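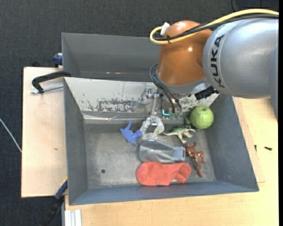 Prikis opens a collection point for small toys and loose household objects

FOR IMMEDIATE RELEASE
November

Prikis, the reuse shop on Sandhu Street, opens this month a collection point for the small things which normally have no place to go. The new service has the name Plekico. It accepts toy figures, single building pieces, kitchen tools, bottle stoppers, key rings, small boxes with lids and similar objects, also when they come all mixed together in one bag.

Until now the shop accepted only complete toys and complete sets. Many families came with a bag from the bottom of the toy chest and had to take it home again. "A blue figure with a pointed head is a good toy, even if the rest of its family is lost," says Tahira Gondal, the manager of Prikis. "We did not have a shelf for it, and so we said no. I was never happy with this answer."

How it works

Visitors bring their bag to the counter at the back of the shop, to the left of the books. It is not necessary to sort anything at home. The contents are put into a gray bin with sloping sides, a small number of objects at a time, so that each one can be seen well and does not hide under another. The bins have been in use for a long time and show it – there are dark scuff marks and places where the surface is worn – but they are strong and they are easy to wipe.

From the bin each object goes one of three ways. Objects in good condition go to the shop floor. Objects which need cleaning or a small repair go to the workbench. Objects which are broken beyond repair are separated by material and leave with the city recycling.

Iwona Nowicki prepared the sorting rules together with Samina Jatoi. The first version had 20 pages and was tried during the summer with bags from neighbors. The present version fits on one sheet of paper and hangs at the counter. "The difficult question is always the figure without a name," explains Iwona Nowicki. "Is it from a film, from a game, from a chocolate egg? In the beginning we spent too much time to find this out. Now we look only if it is whole, if it is clean and if a child could put it in the mouth. The name we leave to the child."

Prices and the mixed tray

On the shop floor the small objects are sold in two ways. Single pieces are placed in open trays according to size and cost 3 dollars or less. For people who like a surprise there is also the mixed tray, where visitors fill a paper bag by themselves and pay one price for the bag. Teachers of art classes and of young children can ask for a larger mixed bag, which is prepared within a week.

At the trial in the summer over 100 bags were brought to the shop. The most frequent contents were toy animals and figures, followed by plastic kitchen parts, mostly lids without the container. The lids were a problem. Fouzia Malik, responsible for the workbench, has now a separate drawer for them, and visitors who are missing a lid may bring the container and try. She asks for patience, as the drawer is not in any order and it will probably stay like this.

What can be brought

Accepted are toy figures of any material, building pieces, wooden blocks, game pieces and dice, small balls, empty boxes and tins, spoons, spatulas, cookie cutters, clothespins, buttons, hooks and handles. Objects may be dusty. Soft toys are accepted only if they have been washed before.

Not accepted are batteries and objects where the battery cannot be taken out, medicines, cosmetics, knives, glass with cracks, magnets which are loose, food and food packaging, and anything with mold. Visitors are asked to look through the bag for coins, jewelry and keys. During the trial a house key was found between toy horses, and its owner had already changed the lock.

If somebody gives a toy by mistake, Prikis will try to help. Each bag receives a numbered paper ticket, and the ticket stays with the bin until the sorting is finished. After this moment the objects are mixed with the others and it is no longer possible to say from which bag they came. Requests should therefore be made on the same day.

Exhibition in the window

For the opening, Parveen Yousafzai has arranged 101 found objects from the trial in the shop window. They are placed by color, from white to dark blue, without labels. Children can vote inside the shop for the figure they like most, and can suggest what it should be called. The objects from the window will be sold when the exhibition ends, and the winning figure goes to one of the children who voted for it, selected by drawing a ticket.

Opening hours

The collection point is open when the shop is open, from 10 a.m. to 5 p.m. The counter stops to receive bags at 4:30 p.m. Large quantities, for example from a school or after moving out of a house, should be announced in advance by telephone or at the counter. Bags left in front of the door outside of opening hours cannot be accepted – they get wet, and the street must remain free for strollers.

About Prikis

Prikis is a reuse shop for toys, books and household goods. It is located on Sandhu Street, in the former Zarkden shoe store, with an entrance without steps from the side of the courtyard. The income from sales pays the rent, the wages and the materials for the workbench.

Contact for the press

Tahira Gondal, Prikis, Sandhu Street. Visits to the sorting counter are possible in the morning by arrangement. Journalists who wish to photograph the window are asked to come before noon, as later there is strong reflection in the glass.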